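Eirlys Cadwaladr has the kettle on before I've got my boots off, and within a minute she's talking about plates. Not posh ones! The everyday kind, the chipped blue soup bowl and the side plate that's lost its brothers and sisters. She has been collecting people's stories about washing up for nine years now, and her book on the subject, *Clumum*, comes out in September.

The title is her grandmother's word. "She'd shout it up the stairs after Sunday dinner – clumum! – and we all knew it meant come down and grab a tea towel. I was a grown woman before I found out it wasn't in any dictionary. I rang my aunt and she'd no idea either. Gran made it up, and three generations came running to it."

I'd expected a book about chores. What I got, reading the proofs on the train over, was a book about talking. Page after page of people describing what was said to them at the sink: bad news, good news, a proposal of marriage, the rules of cribbage. Eirlys thinks it has to do with where you're looking. "You're side by side and your hands are busy. You don't have to see anyone's face. My dad was a very quiet man, and I reckon I had every proper conversation of my life with him over a roasting tin."

She began by asking neighbours, then neighbours' cousins, then anyone who'd sit still. She put a card up in the library asking for washing-up memories and hoped for a handful. Letters came for months. By the time she stopped taking new ones there were 1,568 of them, and she read every single one at this table, usually with toast.

"I cried at such silly things," she says. "A man wrote two lines, just two, about his wife always doing the glasses first and how he still does the glasses first. I had to go and walk round the garden."

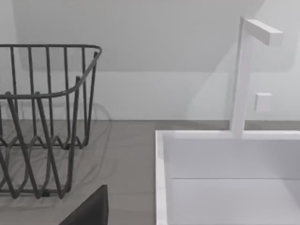 **FOOD & HOME | The Long Read**

The arguments are my favourite part, and I tell her so. She beams. There's a whole chapter on rinsing, and it is fierce. One contributor, Stepan Didenko, grew up in a house where leaving suds on a plate was close to a crime, then married into a family that never rinsed anything at all. "He's lovely about it," Eirlys says, "but he told me he used to creep down after his in-laws had gone to bed and run the whole lot under the tap again. For years! They must have heard the pipes."

Then there's the question of drying. Angeliki Chatzigeorgiou, who used to run a café called Miranda and must have washed more cups than the rest of us put together, is firmly for letting things drip. Her sister-in-law thinks that's pure laziness. Eirlys printed both letters on facing pages and changed nothing, not even the underlining.

And where does she stand herself? "Oh, I dry. I love a tea towel. I've got a drawer I can't shut." She pulls it open to show me, and she's right, it doesn't go back. There are linen ones from seaside gift shops, one with a map of the local bus routes, and one so thin you could read a newspaper through it. That was Gran's.

I ask about dishwashers, expecting a groan, but she's got one and she's very fond of it. "It does the weekday stuff. I'm not daft. But if somebody comes for dinner and starts running the hot tap afterwards, I don't stop them. It means they've something to say."

The first printing is 500 copies, done by a small press called Prurno, and she's fretting over whether that's far too many. I don't think it is. I've already told half my family about the chapter on camping, where Teodoro Bravo describes scrubbing a porridge pan with sand and a fistful of grass while his brother explained, at length, why he was leaving the navy.

She's already thinking about the next one, too. Ironing, perhaps, though she worries it's a lonelier job. "Or shelling peas. Does anybody still shell peas? Do you?"

I do, as it happens, on the back step with my mum. Eirlys reaches for her notebook.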